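Washing-up and sink care: notes from the kitchen page

Last updated March 28, 2019

Most trouble at the sink starts with fat. Wipe pans and plates with a piece of kitchen paper before they go anywhere near the water, and put the paper in the food bin if your council takes it. Fat that goes down the plughole warm sets further along the pipe, usually at the first bend.

Run the water as hot as your hands will stand and change it when the suds go flat. Glasses first, then cutlery, then plates, then pans. If you have two bowls to your sink, keep one for rinsing and leave the tap off between items. A slow drip of clean water is not enough to rinse anything properly.

Plastic bowls and tubs need a bit more care than china. They hold on to grease, and they scratch. Use a soft cloth or the yellow side of the sponge, never the green side, and wash them early on while the water is still clean. If a bowl feels slippery after rinsing, wash it again with a drop of neat washing-up liquid rubbed on with the fingers.

Tomato and turmeric stains are the usual complaint. Mix bicarbonate of soda with a little water until it is the thickness of toothpaste, spread it over the stain and leave it for an hour. Rinse and look at it in daylight. A second go often shifts what the first one left. Old stains may never come out, but they do no harm.

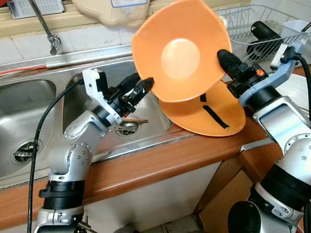
Ifeoma Obi writes that she gave up on the paste years ago and puts her stained tubs on a sunny windowsill instead, washed but still damp. A light curry stain goes in a day or two in May, she says, and takes most of a week in winter. She turns them every morning so the sides get the sun as well as the base.

Sunlight does work, and it costs nothing. Keep thin plastic off a sill with a radiator under it, as it can warp.

For smells, fill the tub with warm water and a tablespoon of white vinegar, leave it overnight, then wash as normal. Store tubs with the lids off. A lid put on a tub with even a few drops left inside will bring the smell straight back.

Stainless steel sinks want very little. Rub round with a damp cloth and a dab of washing-up liquid, always in the direction of the grain, then rinse and dry with an old tea towel. Limescale round the taps comes off with kitchen paper soaked in vinegar, wrapped on for half an hour, though check first that the finish on your taps can take it. Don't leave bleach standing in the bowl. It pits the metal, and the marks are there for good.

Sponges go off quickly. Squeeze them out after every use, stand them on edge and swap them once a week. Cotton dishcloths last longer and can go in with a hot wash.

Next on the list is descaling the kettle.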